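My Stokmont door sensor and the low battery message

November 9, 2021

Since May I have a Stokmont alarm panel at home, with one sensor on the back door. Last week the panel started to beep in the night and showed "Zone 3 low battery". I changed the battery the same morning, but the message stayed.

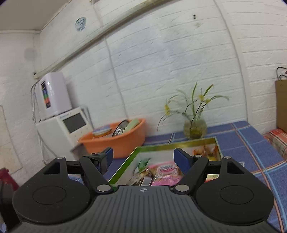

The manual has 42 pages and says only that the trouble "will clear." It does not say when. I tried to open and close the door many times, and I also entered my code again. Nothing changed on the screen.

Then I found that the sensor must send a tamper signal first. You take the cover off, wait one minute, and put it back. After this you go to menu 904 and press the star key. On my panel the message disappeared before I had closed the menu.

I wrote these steps on the Erwood forum, where I had asked for help before. 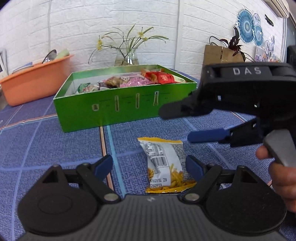

Dosex answered that the newer panels do not have menu 904, and on those it is enough to arm and disarm the system once. I cannot test it, my panel is the old model. If you have the new one, please try the cover first anyway.

The new battery shows 3 volts in the status menu.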